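Mwende Owino
Sorting out the toy corner for the October sale, so I'm putting the useful bits in one thread. Small toys first.

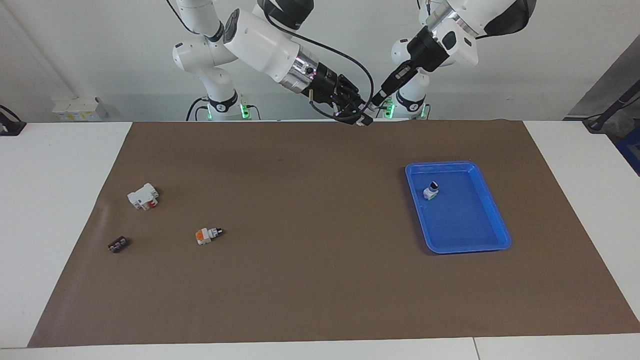 Brown mat, blue tray, small toys on the left still to go in.

Tray is shallow with a raised rim, which suits little figures and vehicles. Deep boxes are hopeless for this. Everything sinks and the children tip the lot out to get at one thing.

The mat is a big one and covers most of two tables. It came from Kimaro and it was the largest they had in. Bits don't skid off it the way they do on a bare white table top.

Building blocks: odd ones go in a bag of 12 and get sold as a bag. The white one with the red patch is staying out until I know if it belongs to a set. If anyone has a Koslow leaflet from the last few years, please have a look for me.

Vehicles: wheels checked, then priced singly. The white and orange one is going in with the singles. Anything with a wheel missing goes in the spares tub - people do buy them.

Figures: the little robot with the dark head is in the tray already. I've put it down as a single too.

Prices so far. Small figures 2 for a pound. Vehicles a pound each. Bags of blocks £5. Kiprono Laizer thinks the blocks are too cheap and he may be right, but last time we carried more than 6 bags home again.

Cleaning: warm water, a drop of washing-up liquid, old toothbrush for the studs. Leave them on a towel overnight. Don't put stickered pieces in the bowl, wipe those with a cloth.

Someone asked about the wooden toys. They're separate. The Tinomwood animals and the train track have their own table by the door and Kiprono is pricing them.

Still short of: clear bags, the sort with a grip seal. Small white labels that peel off properly. Dromex ones leave glue behind so not those please.

Drop-offs are fine any evening after tea, side door, ring twice. Soft toys only if they've been washed. No jigsaws this time - we have a cupboard full and half of them haven't been checked.

Will do the dressing-up box next and add to this when I get to it.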